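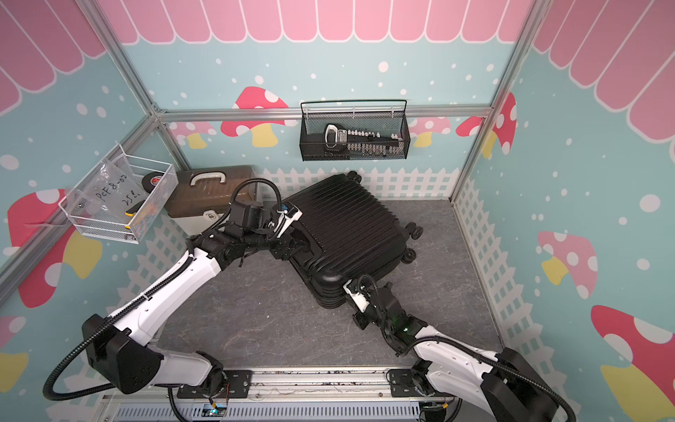 The log entry for run 183 was two lines long. The first gave the start time. The second said: left gripper, corner, slip.

She read it back, added the motor current, and reset both arms to their home position.

The workshop was on the second floor of the Patach building, over a print shop that closed at six. Members paid for shelf space and a key. The Sivex controller had been bought used, with one dead channel, and the dead channel had been bypassed in November. The arms had come later and had needed new cable runs. The wallpaper had been left over from a puppet theater on the ground floor, and it was the only covering anyone had offered for free. The vision software had trouble with the mushrooms for a week. It kept proposing the red caps as grasp targets. She masked the walls and it stopped.

The task was to turn a suitcase. The specification was one sentence: rotate a hard-shell case on a flat floor, using two arms, without lifting it clear. Her father had written it on the back of a parts invoice. He had worked baggage for most of his life and his shoulder no longer went above his chest. He did not want a machine that carried luggage. He wanted to see one turn a bag over the way he used to, low, with the weight kept on the floor.

She had explained that this was harder than lifting. He had said he knew that.

The difficulty was in the shell. The ribs gave the fingers something to press against in one direction and nothing in the other. If the left arm pulled before the right arm had loaded its side, the case swung on its wheels and the left gripper lost the corner. If the right arm loaded first and too hard, the case jammed and the controller tripped at 2000 milliamps. The useful window was between those two events. She had measured it at 7 degrees of shoulder travel.

She opened the gain file and changed one number. She lowered the trip limit on the right shoulder to 1000, so that it would give way early and wait for the other arm to catch up. The Pavix manual advised against this. The manual assumed that both arms had been assembled at a factory.

Run 184 started at 9:40 in the evening.

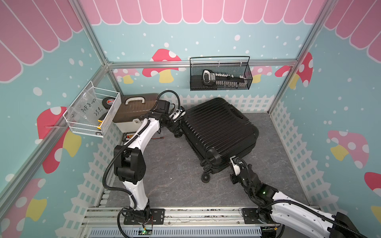 The right arm reached its limit and held. The current trace went flat, as it should. The left arm kept moving for a quarter of a second, then the two curves met and ran together across the plot. She kept one hand on the stop switch. The fan under the deck was louder than the motors.

At the far end of the room the phone on the bench lit up. The contact was saved as Gebretsadik, the family name only, because he had set up the phone himself and considered first names a waste of letters. She let it ring twice and put it on speaker.

"Is it over?" he asked.

"It's still turning."

"Which side is heavy?"

She checked the trace. "Right."

"Then let the right side be slow."

"It is slow. I just made it slow."

He was quiet. She could hear his television, a weather report — rain on the coast, wind later. She watched the numbers update.

"How slow?" he asked.

"Half of what it was."

"Good. Don't help it."

She took her hand off the switch and set it flat on the bench. The counter on the screen passed four seconds. Run 183 had failed at three. She picked up the pencil and wrote the start time in the log, and left the second line open.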